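Reading time: 5 minutes

Section 6. Trying Out the Two Grippers Side by Side

By now both arms should be fastened to the front rail and answering to the Gilau controller, so you're ready for the part most people enjoy – finding out which fingers suit your work. The triangular open-frame fingers are worth trying first, but please do run the same blocks with each gripper before you make up your mind.
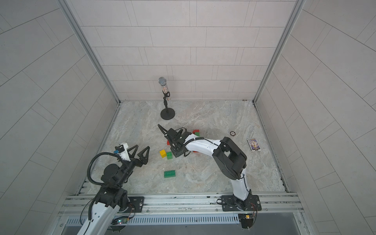

Last changed: 13 September 2019

1. Set out a few large toy bricks on the floor of the cell, well within reach of both arms. A stacked pair is a fine thing to include, as it shows you how a gripper copes with height.

2. Load the Massawe test routine and set the speed to 5 on the dial. You can go faster later on, once you have a feel for how the arms move near each other.

3. Bring one gripper down slowly among the bricks and stop just short of the floor. Take your time here, and look from the side if the fingers hide the brick you're after.

4. Close the fingers, lift, hold for a slow count of 5, and set the brick down again. Write the result on your sheet.

Note: Flat things such as a boxed card deck or a poker chip are much harder than bricks, and we'd leave them for a second round.

5. Repeat with the other arm, keeping the same bricks and the same speed, or the two sheets won't tell you very much.

CAUTION: Both arms share the middle of the floor. Keep a hand near the stop button whenever one gripper comes close to the other, and never reach in while the motors are powered.

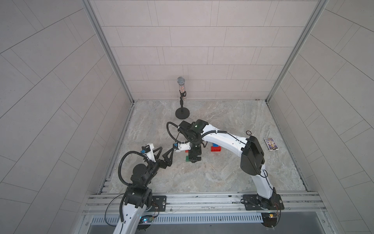

A reader of the April edition wrote to us that step 5 had gone badly until the cable loops were checked at full reach, and asked that we say so more plainly. We're glad to: move each arm through its whole range by hand, power off, and watch that the loop never snags.

6. If the controller shows code 1018, the two work zones overlap. Open the Jasteria panel, choose Zones, and move the boundary until the code clears.

We use cookies to remember your language. Accept | Settings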